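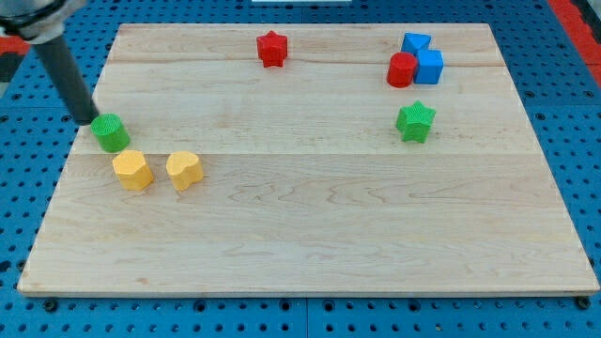 Coloured blocks on a board of pale maple. Look closely for the seams between the planks.

There comes a point in every household with small children when you kneel on a block in the dark and consider throwing the whole lot away. I reached mine one evening in September, and I am very glad I went to bed instead, because by breakfast the same blocks had become a harbour, a bakery and (briefly) a hospital for snails.

What changed things for us was giving them a proper place to be played with. A plain wooden board, set down flat, does something marvellous to a heap of toys. The cylinders stand up straight, the colours sing out against all that quiet grain, and a child who would happily scatter pieces from the hall to the back door will, for a good half hour at least, keep everything on its own little stage!

Maple is lovely for this. It is pale, hard and close-grained, and if you get a piece with a bit of swirl in it you will find yourself stroking it while the kettle boils. Boards glued up from several planks tend to stay flatter than one wide piece, and Ilow, the small workshop where I bought ours, will round the corners over if you ask nicely. Wipe it with a damp cloth, dry it straight away, and give it a thin coat of food-safe oil when it starts to look thirsty.

As for the blocks, mix your shapes and don't put too many out. We began with 6 and kept the rest in a drawer, swapping a few over whenever interest flagged. The green ones are always asked for first in our house, and the snails, I'm told, prefer them too.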